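Linker Greifer schließt nicht über der Scheibe (Simulation)
Kategorie: Robotik > Greifer > Störungen

Hallo ihr Lieben, beim linken Arm bleiben die Finger über der weißen Scheibe einfach offen, bis nach 10 Sekunden der Fehler 87 kommt. Hat jemand eine Idee?

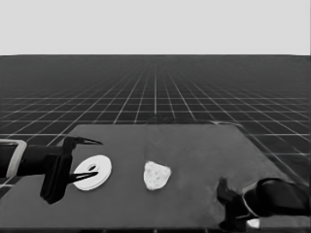
Laiba Lashari
Ach, den Fehler kenne ich leider gut! Schau mal, ob beide Greifer dieselbe Kanalnummer haben, bei mir stand zweimal die 2 drin.

Hammad Malik
Neu starten, hilft meistens.

Zuletzt aktualisiert im Oktober
Wir verwenden Cookies. Einstellungen ansehen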